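Living without the car
15/10/2022

The car went in July. It had failed its inspection, the garage in Filtbridge wanted more for the work than the car was worth, and I had been half thinking of getting rid of it anyway. A man came with a flatbed, gave me an envelope of cash and took it away. I stood in the driveway for a bit and then went in and looked up the bus times.

I said I would write something once I had given it a fair try. It has been three months, which seems fair enough, although I have not done a winter yet and I know that is the real test.

First, where I am. Nancombe is not remote but it is not a town either. We have a small store, a post office counter inside the store, a school and a church. Everything else is in Filtbridge, eight miles off, or out at Sarkness on the coast if you want the hospital or the big hardware place. There is one bus line. It starts at Sarkness, goes through us and ends in Filtbridge, and then it turns around and does the same thing backward. On paper it is hourly. In the middle of the day there is a gap where the driver has lunch, and the timetable does not exactly hide this but it is printed in very small type. I missed it the first week and sat on the wall outside the church long enough to finish a library book.

The first month was mostly mistakes. I had been driving since I left school and I planned my days the way a driver does, meaning I didn't plan them. If I ran out of onions I drove and got onions. I would go into Filtbridge in the morning for the bank and again in the afternoon for something I had forgotten in the morning. I had no idea how often I did that until I couldn't. I now keep a list on the fridge and when the list is long enough I go in. The onions have to wait or I borrow one from next door, and I have borrowed so many that I bought a whole net of them and left it on their step.

Shopping needed a rethink. At first I took two canvas bags, which was fine going in and awful coming home. The stop is at the bottom of our hill and the house is near the top. Canned tomatoes are heavy and so is cat litter. I tried a backpack, which was better for weight but crushed the bread every time. In the end I bought one of those wheeled carts that I had always thought of as something for my grandmother's generation. I should have bought it on day one. It takes a full week of groceries, it goes up the step of the bus without much trouble, and the only bad thing is the noise it makes on the gravel. If you buy one, get the kind with the bigger wheels. The small wheels are cheaper and they jam in every crack in the sidewalk.

The cat litter I now get delivered.

Money is the part people ask me for, so I sat down and worked it out. I won't print the whole table. The car cost me insurance, tax, gas, parking and repairs, and the repairs were the worst of it as they came in lumps and always in the wrong month. The bus costs me a monthly pass. I also set aside some money for taxis, which I thought I would need often, and I have used a taxi three times. One of those was my own fault for not reading the notice about roadworks. Even with the taxis I am clearly ahead. I had meant to save the difference and for the most part I have, apart from a good raincoat and a pair of boots. I count those as transport.

The raincoat matters more than the pass, if I am being practical about it. When you drive you don't really have weather. You have ten steps of it between the house and the car. I owned a nice coat that was no use in rain and an umbrella that turned inside out at the Sarkness stop the first time I opened it there. That stop is right on the seafront and has no shelter, just a pole. The council has been promising a shelter since before I moved here. There is a bench set back by the ice cream kiosk, but from the bench you can't see the bus coming until it is nearly past, so people stand at the pole and get wet.

The time is harder to judge. Driving to Filtbridge was quick and the bus is slow, as it goes around by the Sowa turn to pick up the kids from the new houses. So on a simple comparison I lose. But in the car I couldn't do anything else, and on the bus I read. I have gotten through more books since the summer than in the whole of last year. I also sleep on it now and then. I have only once slept past my stop, and the driver woke me at the end of the line and was nice about it.

I know the drivers now, a little. There is the one who waits if he sees you running and the one who doesn't. There is one who plays the radio quietly and knows a lot about football. The regular passengers have their own seats, although of course nothing is marked, and I sat in the wrong one for a week before I noticed the looks. I moved. My place is now behind the luggage rack on the left, which gets the sun in the morning and is handy for the cart.

What I miss is going places at night. The last bus back from Filtbridge leaves before most things are over. I used to go to the movies on my own in the evening, and I can't do that unless I leave before the end or pay for a taxi. I go to matinees instead, which are cheaper and mostly empty, but it isn't the same to come out of a movie into daylight. I have also had to say no to some dinners. Friends offer to drive me home, and I accept sometimes, but I don't want to become the person who always needs driving home. I haven't worked that one out.

The other thing I miss is carrying big things. I wanted a bookcase in August and ended up having it delivered in a flat box, and the delivery cost nearly as much as the bookcase. I used to take garden waste to the dump every couple of weeks. Now I have a compost heap, which I should have had anyway, and a pile of hedge clippings behind the shed that I am pretending is for hedgehogs.
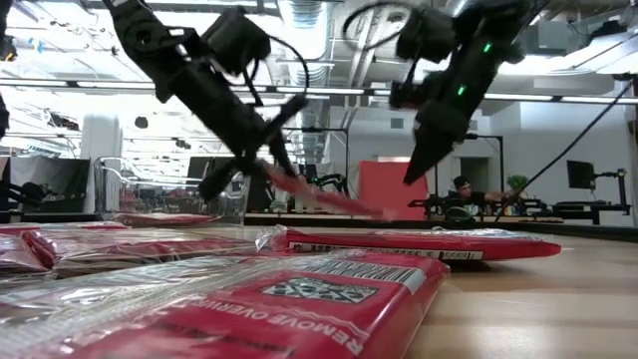 Parcels in general have been a mixed experience. I order more than I did, and I don't feel great about it, as there is still a van driving up the hill and all I have done is change who is behind the wheel. I try to put things together into one order so that it comes in one trip. It doesn't always work. Last month I ordered five things from the same company at the same time and they came on different days, and one of them was a pack of light bulbs in a carton the size of a suitcase. For small things I use the store here when I can. It is dearer than Filtbridge, but once you count the fare and half a morning it comes out about even, and I would like the store to still be there next year.

A few people have asked whether I would tell them to do the same. I don't know. I work from home most of the week, I don't have children to get to school, and my knees are good. Change any one of those and it would be a different story. My neighbor across the road needs her car for work at hours when there is no bus at all, and I would feel silly lecturing her. If you live somewhere like this and are thinking it over, I would suggest leaving the car parked for a month before you sell it, and writing down every time you give in and use it. I didn't do that and I was lucky. It would also have told me about the lunch gap.

Some small things, in no order, that I wish I had known:

Take a picture of the timetable at the stop. The one on the website is not always the same, and the one at the stop has been right every time I have checked.

Keep a folded plastic bag in your coat pocket for sitting on wet benches.

Book doctor's appointments for the late morning. The early ones mean the school bus, and the school bus is loud and smells of body spray.

If you are going out to Sarkness, sit on the right for the view after the Sowa turn. The road comes over the top there and you get the whole bay, and I drove that road for years without seeing it, since I was watching for tractors.

Carry some change. The card reader breaks more often than you would think, and although most of the drivers will wave you on, one of them won't.

The winter timetable starts soon and they have posted it already. The hourly service stays as it is during the day, but the last bus from Filtbridge has been moved earlier again, so that is the matinees for me until spring. I have bought a flashlight for the walk up the hill and I need to find out whether the boots take a thicker sock. I have also been looking at used bicycles, mainly for getting to the Sowa turn and back, though I would want to see what that hill is like on the way home before I spend any money.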